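Quick Overnight Pickled Red Onions (and What to Do When They Go Wrong)

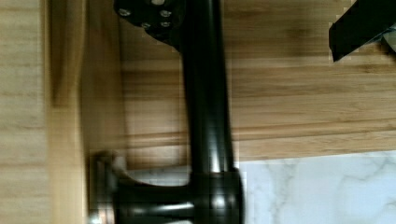 Black finish, little silver screws.

Posted 17 December 2021

Fast one today, cookies in the oven. Three people asked for the onion method after the Vondbridge potluck so I'm typing it up between batches.

Makes one big jar. Hands-on time is maybe ten minutes if your knife is sharp. Keeps up to 2 weeks in the fridge, ours never makes it that long.

What you need

2 large red onions, firm, no green shoots
1 cup white vinegar (cider is fine too, comes out browner)
1 cup water
1 tablespoon sugar
2 teaspoons kosher salt
A few peppercorns
1 bay leaf
1 garlic clove, smashed
A clean quart jar with a lid

Optional: pinch of chili flakes, a strip of orange peel, a few coriander seeds. Not all of them at once. I tried that in the fall and it tasted like a candle.

Slice the onions

Peel, halve from root to tip, lay flat side down. Cut thin half moons. Thinner than you think. If you've got a mandoline use it, and use the guard, please. I skipped the guard once and typed one-handed for a week.

Pull the slices apart with your fingers so they're not stuck in clumps. Clumps stay white in the middle and taste raw.

Rinse or don't

If your onions are really sharp, put the slices in a colander and run cold water over them for 30 seconds. Shake hard. Let them drain while you do the brine. Sweet onions — skip it.

Make the brine

Vinegar, water, sugar, salt in a small saucepan. Medium heat. Stir until you can't see any grains on the bottom. It should steam and just start to bubble at the edges, no need for a full boil. Turn on the fan or crack a window, hot vinegar goes right up your nose.

Off the heat. Drop in the peppercorns, bay leaf and garlic. Give it a minute or two.

Warm the jar

Run the jar under hot tap water for a bit, then dump it out. Cold glass plus hot brine is how I lost a good Semwal jar, plus all the onions in it. Stand it on a folded dish towel.

Fill it

Pack in the onions. Push down with a wooden spoon, they'll squash more than you expect. Pour the brine over slowly, spices and all. Poke around with a chopstick to get the air bubbles out. Onions should be under the liquid. If they're not, top up with a splash of vinegar and a splash of water, equal amounts.

Leave the lid off till it's cool enough to hold. Then lid on, into the fridge.

You can eat them once they're cold but they're kind of squeaky. Overnight is when they turn that bright pink all the way thru.

If something's off

Too sour: pour off a little brine, stir in another teaspoon of sugar dissolved in warm water. Wait a day.

Too soft: brine was too hot or slices were paper thin. Still good on burgers. Next time let the pan sit longer before pouring.

Not pink: probably yellow onions snuck in, or the reds were pale to begin with. Add a slice of raw beet. It works fast.

Cloudy, fizzy or smells weird: toss it. These are fridge pickles, not canned. Don't leave the jar on the counter or on a pantry shelf, and don't mail it to your sister.

Where we put them

Tacos, obviously. Egg sandwiches. On top of lentil soup with a spoon of yogurt. Chopped up small in tuna salad. With the leftover ham in December, on rye with too much mustard. My favorite is on a baked potato with sour cream and black pepper, and that's dinner.

Save the brine too. Couple spoonfuls in a salad dressing instead of plain vinegar. You can reuse it once for a second batch of onions if you bring it back to a simmer, but the color will be weaker and I'd eat those within a few days.

Doubling

Doubles fine, just use two jars. Split the garlic and bay between them or one jar gets all the flavor. For the potluck I made a double batch and added a little extra salt because it was going next to pulled pork. Good call I think, the bowl came home empty.

Carrots work with the same brine. So do radishes, though they make the fridge smell a bit, so get a tight lid. Cucumbers I do differently, will try and post that one next if I get time befor the holidays.

Timer's going — cookies.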